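4.2 Beschaffung

Beantragt waren zwei Handgreifer, bewilligt wurden zwei – ein Gleichstand, den die Haushaltsstelle Rustville als Entgegenkommen verbucht. Das Paar kostete 847 Euro, die Ersatzbacken 339.
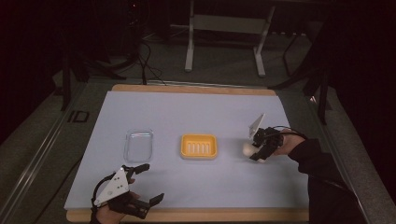
Abb. 3: Aufgabe »Seifenschale«, beide Greifer im Einsatz.

Kalinowski wandte ein, Ersatzbacken gehörten ins Folgejahr. Verschleiß hält sich selten daran.

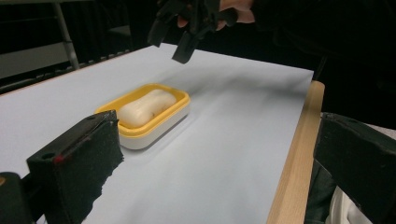 Bheki Pillay
Projektleitung Skokus

Ein Roboterarm bleibt im Plan, vorerst als Fußnote.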